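搜索 请输入关键词 搜索

三月去Wovesdale看社区咨询投票

我不是本地人，中文也是后来学的，写得慢，如果有说法不准确，请各位读者原谅。三月的时候，我跟着Siriporn Hemmin去了一趟Wovesdale，看他们怎样办一次由居民自己组织的咨询投票。题目只有一个：Wovesdale要不要从现在的大区里分出来，成立自己的镇议会。投票没有法律效力，这一点在每张选票的上面都印得很清楚。

我们早上八点多到车站，Yupin Intarasuk来接我们。她负责登记处的工作，前一天晚上只睡了很少时间，可是走路比我们都快。从车站到第一个投票点要经过一条很长的下坡路，路边的店铺有的贴了“赞成”，有的贴了“反对”，还有一家面包店两种都贴。我问老板是什么意思，他说他的太太和他意见不同，店是两个人的。

这次一共设了4个投票点，最大的一个在Chuensuk文化馆的一楼。门口有两张登记桌，按照街道的名字分开。居民要拿出证件和一份住址证明，登记的人在名册上找到名字，画一条线，然后才发选票。名册上有3446人，年满十六岁就可以参加，比正式选举的年龄低。这个规定在筹备的时候争论得很厉害，Pichit Thaweesak到现在还是不赞成，他觉得这样别人会有理由说结果不严肃。但是投票那天他仍然从早到晚坐在登记桌后面，对年轻人也很客气。

我比较关心的是选票怎么保管。投票箱用纸封条封好，封条上有两方代表的签名，赞成方一个，反对方一个。中午换班的时候，他们把封条的号码念出来，由另外一个人写在记录本里。我看了两次换班，第二次念错了一个数字，于是全部重新念一遍，花了十多分钟，后面排队的人有一点不高兴。

下午我去了旁边的小会议室，那里有一个公开讨论会。椅子摆了80把，后来有人站着听。Rattana Sriwong代表反对的一边先讲，她讲的主要是钱：成立镇议会以后，道路和垃圾的合同要重新签，头几年费用很可能增加。赞成的一边由Kulap Phetsri来讲，她拿出大区议会过去的会议记录，说Wovesdale的提案常常排在最后，有时候等到散会也没有讨论。我觉得两个人都准备得很认真。提问的时候有一位老先生讲了很久他家门口的排水沟，主持人请他坐下，他坐下了，过一会儿又站起来讲排水沟。

讨论会里也有人问，为什么不用网络投票。Kulap回答说，他们考虑过一个叫Wimiline的系统，还请Clenia的人来介绍过，可是有不少年纪大的居民不放心，最后决定只用纸。我个人同意这个决定，虽然计票会辛苦。 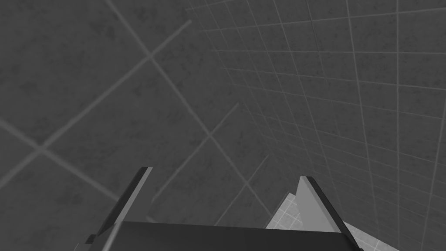
灰色调的电脑渲染图：机械夹爪与方砖墙面

晚上七点投票结束，四个投票箱都送到文化馆，放在一楼大厅中间。计票是公开的，任何人都可以站在绳子外面看。每一张选票要给两方代表看过，再放进各自的一堆。Chuensuk文化馆的投票箱里有478张“赞成”以外的票，包括反对票、空白票和写得不清楚的票，这些都要再看一次。有一张票上面两个格子都打了叉，旁边写“请先修桥”。双方商量以后算作无效。

全部的结果要到第二天才公布，我的火车比较早，没有等到。Siriporn后来发消息告诉我，参加的人接近一半，赞成的占多数，不过在靠近河的那几条街反对更多。大区议会收到了报告，还没有回答要不要列入议程。

如果有读者想去看类似的活动，我建议提前写信给组织的人，说明自己是观察的还是写报道的，因为计票的时候他们要给外来的人发一张名牌。Wovesdale车站附近吃饭的地方不多，文化馆里面有热茶和米粉，下午三点以后米粉就卖完了。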